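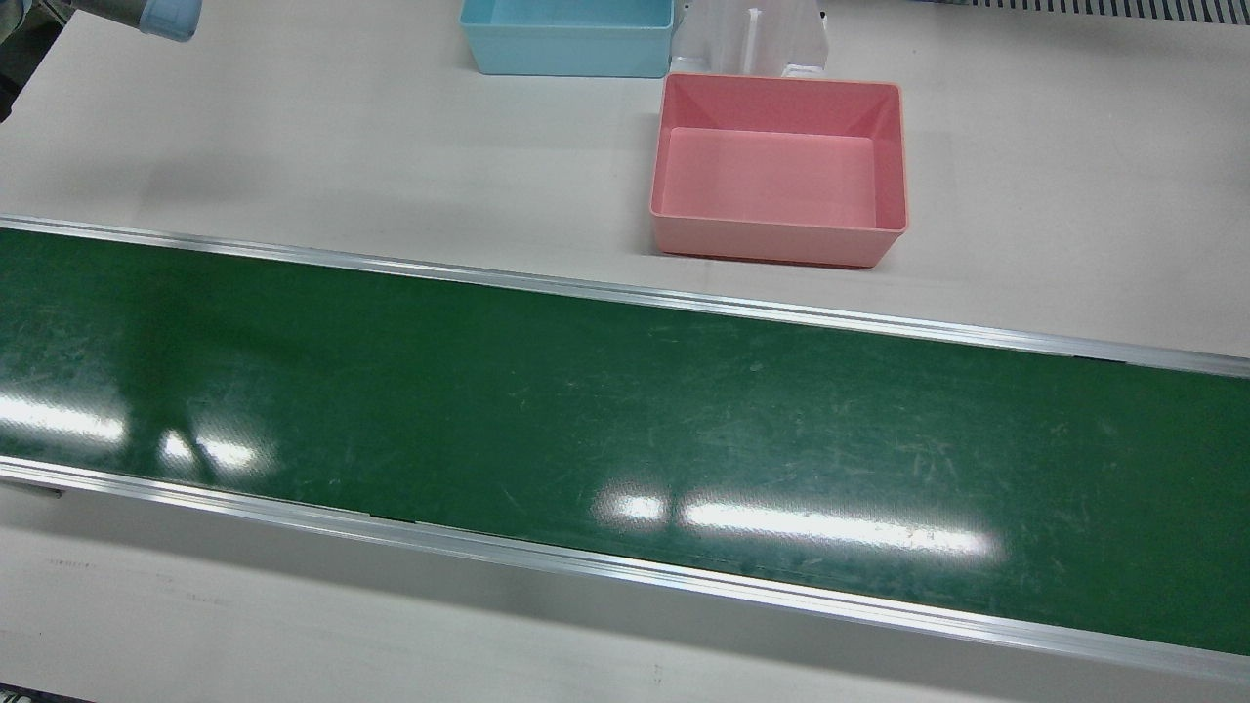 The belt on line two, with the pink and blue bins behind it

beltandbraces
Fri 23 August

Evening all. Long one, so put the kettle on. I've been on the packing side at Kollwood in Tamville for longer than I care to admit, and since February we've had the arms doing the first sort on line two. I've read plenty on here from people dreading it, so I thought I'd say how it has gone for us, good and bad.

My shoulders are better, and I'll say that first. I used to go home and not be able to lift the milk out of the fridge! The reaching over the belt has gone, and I'm mostly checking what comes through and sorting out whatever the arm has left. What I miss is the talking. There were always a few of us along that side and you'd hear about everybody's weekend. Now we're spread out, and it's a quieter day (and a longer one, some days).

mossy_kerb
Lovely post, thank you. We're due to get the Tomić setup at our place and my mum, who works the same shift as me, is worried sick. Did they cut anyone's hours?

beltandbraces
No hours cut here, love, but two people left and weren't replaced, so make of that what you will. Tell your mum to ask for the training early. I got 3 days of it and could have done with more.

Judunel
I'm going to disagree a bit, in a friendly way. Not replacing people is cutting, it just takes longer. We went from 60 to 34 on our floor like that and there was never a single meeting about it. I'm glad about your shoulders, I really am, but somebody is doing well out of this and I don't think it's the packers.

Also that belt has seen some life, look at the scratches on it. Ours was the same, they'd spend on the arms and leave the old belt in.

beltandbraces
Fair points, and I don't think we're far apart. We did ask for a new belt, and it's "under review", same as the canteen microwave.

gantry_nan
Maintenance here, different firm. I'd take scuffs like those over a belt that wanders, any day. My own job has grown, if anything. I had 111 call-outs last year and most were for little things like a bin nudged out of its spot. The packers usually know what's wrong before I've got my toolbox open, and I do wish they were paid for knowing it.

mossy_kerb
I'm reading that last bit out to mum. She can tell a bad bearing from the other end of the building.

Judunel
Then get her to ask for the setter's rate before it goes in, and get it in writing. It's much harder afterwards.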